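OK so I went to the Gumcombe bridge meeting last night so you don't have to. Thread, because I have a lot of notes and a day off.

Quick recap for anyone new. The old bridge on Mill Road has been closed to cars since spring of last year. The contract for the new one went to Vondham. It was supposed to open this month, September. If you've driven past lately you know it is not opening this month!

The county sent Barbara Pawlak, the new deputy engineer. She'd walked the site that morning and still had mud on her boots, which I kind of liked. She told the Vondham guy in front of everybody that the county wants a revised schedule in writing by Friday and that she'll be reading it line by line.

The Vondham guy is Teodor Midtbø, site manager. Polite, tired, has clearly done a lot of these. He says the piers on our side are finished and the ones on the Listham side are the problem. They hit softer ground than the survey showed and had to go deeper.
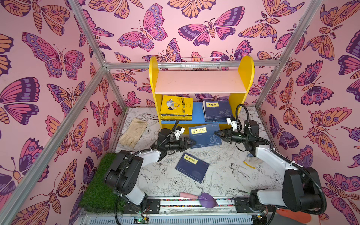 Somebody asked the obvious thing: who paid for the survey? Long pause. The county did. So now there's a whole argument over whether the extra digging is a county cost or a Vondham cost, and I'm going to guess that's where half the summer went.

For the people asking me about steel: yes, the main girders are made. They're sitting in a yard in Listham. They've been there for weeks. I drove over on Saturday and looked through the fence like a weirdo.

Numbers, as best I could write them down. The deck is 117 feet long. Two lanes, and a sidewalk on the upstream side only. I asked if the sidewalk could go on both sides and got "that's not in the current scope," said very kindly.

The detour is 17 miles round trip if you live on the east bank. I've done it enough times to have opinions on every pothole. The bad one by the feed store got filled in August and it's already back.

Thabiso Mokoena got up and talked about the school bus. His kids are getting on at 6:20 in the morning. He wasn't yelling or anything, he just read out the bus times one after another and sat down. Best two minutes of the night if you ask me.

Pawlak wrote all of it down and said she'd call the school district herself. I've heard that kind of thing before from the county (remember the temporary footbridge? the one that was coming "right after the holidays"?) but she did take his number, I was sitting right there. 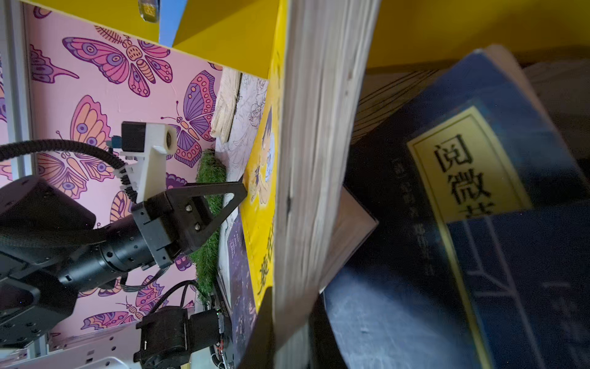

Okay, the part everybody keeps messaging me about, which is the completion date. Midtbø would not give one. He said once the Listham piers are poured it's up to 2 months to get the girders set and the deck down, and that depends on the river staying low. So do your own math on that. Mine wasn't cheerful.

Pawlak wanted to know why there's only one crew out there. He said the second crew got moved to the Mtshali road job. You could feel the whole room sit up. She asked when they're coming back and he said he'd have to check, and she said she'd wait while he checked. So he went out in the hallway and made a phone call! At a public meeting!

He came back and said the second crew will be on site again next week. I'm writing it here so we've all got it in one place.

Chidubem Balogun from the hardware store asked about help for the shops on the east side. His weekday sales are way down and I believe him, I used to stop in there for every little thing and now I don't. The answer was that there's a form for it. The form is at the county office. The county office is on the other side of the river. People laughed, but not in a nice way.

Also asked and not really answered: whether there's a penalty in the contract for finishing late. Pawlak said there is one and that she wasn't going to discuss the amount with the claim still open. Dong-hyun Geum, who does the minutes, says the contract is a public record and you can request a copy. So I put in a request this morning and I'll post it when it shows up.

Oh and the trucks. If you live on Mill Road and the concrete trucks are waking you up, they aren't supposed to start before 7. Write down the time and call the county, not Vondham. Vondham's voicemail is full, I tried it twice.

A couple of you asked if the old bridge gets torn down after. Yes, but under a separate contract that hasn't gone out yet. I know some folks want to keep it for walking and fishing. If that's you, send a letter now, they're still taking comments.

Schedule is due Friday. I'll stop by the office after work and ask for it at the desk, and if they hand it over I'll add it to the bottom of this thread.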